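Zarkberg hand-held gripper kit: notes after 243 recordings

We have had the Zarkberg kit since January. It is a two-finger gripper you hold in your hand, with a wide-angle camera mounted on it, and it records demonstrations for training an arm. Venkatesh Fernandes ran the first sessions and I took over from him.

Setup took two hours, most of it calibration. The manual skips one step: the fingers must be fully open when the camera starts, or the width reading drifts. Support at Fanar, the reseller, confirmed this by email.

The battery lasts long enough for a morning. Export is slow. A set of 243 recordings came to 1737 files, and the converter stopped on 8 of them with no useful message. Renaming the folder without spaces fixed six. I deleted the others.

Rigid objects are easy with this kit. Cloth is where I have complaints. The finger pads are smooth, and a thick towel slides unless you take more of it than you want. Terry cloth also bunches close to the camera and covers a good part of the view. The lens is wide enough that you keep some of the room for tracking, and tracking held up better than I expected. 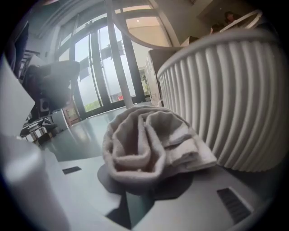 Towel task, gripper camera view, ribbed container at right.

Rubber pads are sold separately by Louro. I have ordered a pair and will repeat the towel set with them. Until then I would buy the kit for boxes and cups, and wait on laundry.

Comments

Natália Barros: Does the converter run without a graphics card?

Arnaldo Aguiar: Ours does. Slower, same files.

Benvinda Esteves: Please post the pad results, including grip width.

Contact | © Margarida Moreira | Back to top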